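Potgate Help Desk
Ticket: Dishwasher leaves white film on plastics, stops at 13 minutes left
Product: Drumon 900 built-in dishwasher
Status: Closed
Opened: 23 Apr 2020

Reported problem

Two things that may or may not be connected. Plastic bowls and cups come out with a cloudy film that wipes off with a finger. Glasses have it too, but less. Also, on the Normal cycle the display counts down to 13 minutes and stays there. The machine hums for a while and then goes silent. If I open and close the door it picks up again and finishes.

The dishwasher was put in last June. We are on town water in Broldale. Detergent is Belkadi powder, one scoop in the main cup, nothing in the prewash cup. Rinse aid is full. No error code on the display.

Support reply 1

Thank you for the details. Please check these before we book a visit.

Take out the lower rack and remove the filter. Turn it a quarter turn to the left and lift. Rinse both parts under the tap and put them back until they click.
Spin each spray arm by hand. They should turn freely and not touch the racks.
Run the hot tap at the kitchen sink until the water is hot, then start a cycle right away.
Check that the drain hose behind the sink has no kink.

Let us know the hardness setting too. Hold Start and Delay together for 4 seconds and the number will show.

Customer update

Filter had some rice and a piece of label in it. Cleaned. The upper spray arm turns fine. The lower one was catching on the handle of a spatula I always put in the same spot, so I moved the spatula. Drain hose looks straight as far as I can see with a flashlight.

Hardness setting shows 0. I never changed it, so I guess it came that way.

Ran Normal again with the hot tap trick. Stopped at 13 again. Film is a little better on the glasses, same on the plastics.
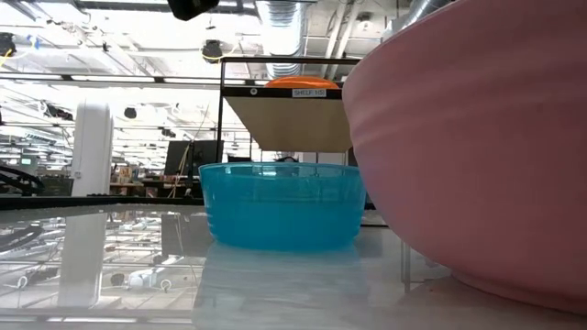

I forgot to say that the film is worse on whatever sits in the top rack at the back. Things in the front two rows are close to clean. I also tried a cycle with half the powder and it made no difference to the film, but there was grit left in the bottom of the tub afterward.

Support reply 2

A setting of 0 means the softener is off. Your water report from the town should list hardness in grains per gallon. If it is above 7, the softener needs to be on and the salt tank filled. The tank is under the lower rack, on the left, with a gray cap.

On the stop at 13 minutes — this is where the machine drains and refills for the last rinse. If the fill is slow it will wait, and opening the door resets the timer. Please check that the shutoff valve under the sink is open all the way, and clean the small screen where the inlet hose meets the valve. Turn the water off first and have a towel ready.

Customer update

Water report says 16 grains. Filled the salt tank, which took more salt than I thought, and set hardness to 5 using the chart in the manual.

The shutoff valve was only half open. The screen had sand in it. Rinsed it, put the hose back, opened the valve. No leaks overnight.

Ran Normal twice. Both times it went past 13 and finished without me touching the door. The film is gone from the glasses. Plastics still had some, so I ran them once more with a cup of white vinegar on the top rack, and after that they were clear.

Support reply 3

Good to hear. Vinegar now and then is fine, but please don't use it every week — it is hard on the door seal. Top up the salt when the light comes on. If the cycle stalls again with the valve open, reply to this ticket and we will send someone to look at the inlet valve.

Resolution: Softener turned on, inlet screen cleaned, shutoff valve opened. No parts replaced. Ticket closed at customer's request.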